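Nosbridge Town Watch

The Nosbridge Town Watch was the paid night patrol of the river town of Nosbridge, set up in 1834 and folded into the county police some decades afterward. It is remembered today mostly for its lamp rounds, its very thorough ledgers, and the long and rather affectionate quarrel over who ought to pay for its boots.

Origins

Before the watch was formed, keeping order after dark in Nosbridge fell to the householders themselves, who took turns walking the streets and were, by most accounts, not very fond of it. Many sent a servant or a hired man in their place, and the same few hired men turned up so often that they were watchmen in all but name. After a run of warehouse break-ins along Duno Wharf, the town meeting agreed to put 10 men on regular wages and to give each of them a rattle, a lantern and a heavy coat. Boots were left out of the agreement, and the matter came up at nearly every town meeting from then on.

Duties

A watchman's night began at the lockup on Bélanger Street, where he signed the ledger and was given his route. He tried the doors of shops, called the hour, helped lost travelers find the inn, and brought in anyone too drunk to get home safely. Serious crime was rare, and a good part of the work was what we would now call looking in on people: checking on a sick neighbor, rounding up a loose horse, or waking a baker who had overslept (for which the bakers paid a small fee, a custom the town put up with for years).
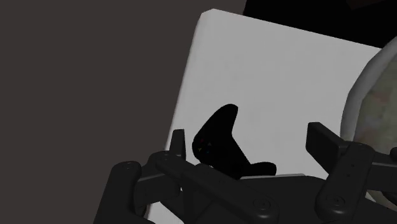
Fires were also part of the job. The watch had no engine of its own, but the men were expected to sound their rattles, rouse the nearest street and keep the crowd back until the pumps came up from the wharf.

The ledgers

The surviving ledgers hold 3618 entries, most of them a line or two long and some a good deal chattier than the town clerk would have liked. They were copied out by the local historian Solange Chisholm, whose notes on handwriting, nicknames and old street names are still the best way into them. Of the entries she marked as arrests, 94 ended with the person simply being sent home in the morning after breakfast.

Later years

When the county police took over, several of the older watchmen stayed on as night porters at the market hall. The Bélanger Street lockup was used for storing grain and later as a cobbler's shop. Its door, with the old iron hatch still in place, hangs in the Nosbridge library.

See also: Duno Wharf; Nosbridge market hall; Night watch; Parish constable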